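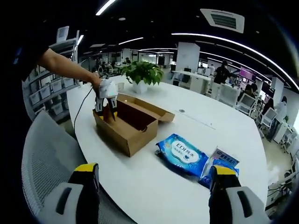

3.2 Setup and upkeep of the packing cell

Figure 4. Paired hand-held grippers at the packing table, with an open cardboard box and packaged goods.

The fingertips are checked before each session and replaced in pairs - a single new tip alters the closing gap. 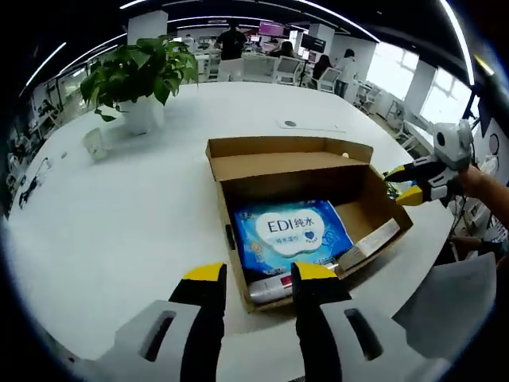 Why are both grippers zeroed together?
Separate zeroing left an offset of 2 mm between the recorded openings.

Cables are secured clear of the wrist, and lenses are wiped with a dry cloth.

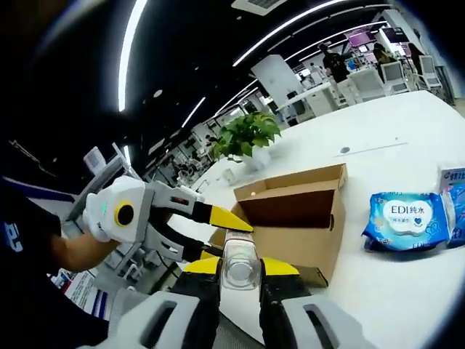 Of 211 recordings, 4 were discarded for slack in the finger slides, which were then retightened.

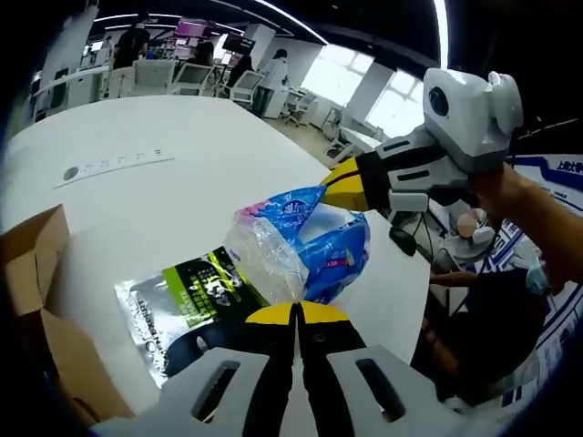 Nalum Handling Group, Clultville

Slide wear is treated in Section 3.3.

Filed under: Methods, Maintenance
Related papers
Mishra and Cunha: Finger wear in paired grippers
Acharya: Zeroing routines at Guvard
Last updated: February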